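Tullness Tabletop: notes on the kitchen set

2 min read

Print | E-mail this page

Tullness is a list of kitchen things and the words people use for them. It has 1,160 entries, of which almost 200 are arguments about what counts as a bowl. Despina Filip started it, Octavian Husar disagreed with it, and the current version is what was left standing.

Each entry gives an item, a color, a plain name and the names we turned down. "Vessel" was turned down 131 times. Sebastian Nistor has been asked to stop.

Small bowls are filed by color, so the green bowl with the pale yellow pieces and the blue one with the round orange item get separate entries. The colander stays a colander, however oval. Ketchup is filed under condiments even when somebody has laid it on a lavender plate like the catch of the day.

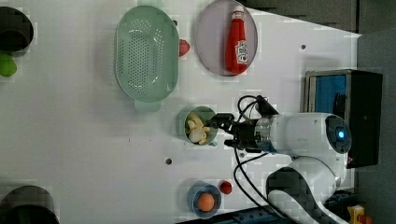
## Known problems

- Small round red things. Tomato, cherry tomato and strawberry share one entry, "red, small", until Rosalie Bühler finishes the produce page. She has said January.
- Pots and pans. A pot is deeper. How much deeper is still open.
- "Plate" and "platter" were merged on 10th December and unmerged after lunch.

## Corrections

Send them to Mircea Neagu, one item per message. Long messages about ladles go to the bottom of the pile.

Related items

- Ekero: cutlery and drawer names
- Partington: lids, with and without pots
- Metow: pantry labels, version 2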